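Count the Boring Streets Differently

Most teams that train a driving policy from recorded runs report their data in hours or in miles. Both are easy to log and easy to compare between teams. Neither says much about what a learner can get out of the recordings, and I would like to see both dropped from the first page of our reports.

My argument comes from the residential set we have been building in Gudstead with a small ground robot. The set stands at 1000 runs. Each run is one driven route, with the camera stream, the steering and speed commands, and a short text record of weather and time of day. A first version of the policy was trained on 250 runs. The next was trained on all 1000. On our held-out routes in Cirkville the two versions were nearly the same, and the places where they failed were the same places.

The usual reading of a result like this is that the model is too small or the training too short. We tested both and found little. What we had skipped was a look at the added runs themselves. They had been collected over a few weeks in the same six blocks, mostly before noon, by operators who had learned the route and drove it well. The commands were smooth. The robot held the same line down each street. From the point of view of a learner, much of the added data repeated the first batch with different clouds.

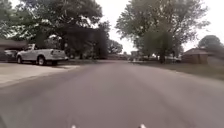 Residential street under overcast sky, seen from the robot. No lane markings; driveway with parked pickup at left, lawn without a visible curb at right.

A street of this type is often marked "easy" during review and then given a low sampling weight. I think that label is wrong. It records how little the operator had to do. A policy that depends on paint or a curb to place itself has neither to work with on such a road, and the boundary with the grass is irregular. A driveway meeting the street also offers a wide paved surface that leads somewhere the robot should not go. A person ignores it without effort, so the command log carries no sign that a decision was made.

Two changes follow. First, the unit of collection should be the distinct situation: a combination of road edge, surface, light, and side openings, with a fixed cap on how many runs may share one combination. We now use a cap of 20. Runs over the cap are stored but left out of training. Second, part of every session should be driven badly on purpose, within safe limits. The operator lets the robot drift toward the grass or the mouth of a driveway and then records the recovery. The drift is masked and only the recovery is used as a target. Without these segments the policy has never been shown what to do from any position except the correct one.

The objection I hear most is cost. Sorting by situation takes review time, and the tags in Clinari, our labeling tool, were not built for it. That is a fair complaint. We had planned to go to 2000 runs, and the budget for the second thousand has been cut in half to pay for review. I would make the same trade again on present evidence, though that evidence comes from one robot and two towns.

A weaker point, which I hold anyway, is that collection and training should not be separate groups. Our operators knew by the third week that they were repeating themselves. The run sheet had no field for saying so. It has one now, and the October sessions on the Nicholas route will be planned from it.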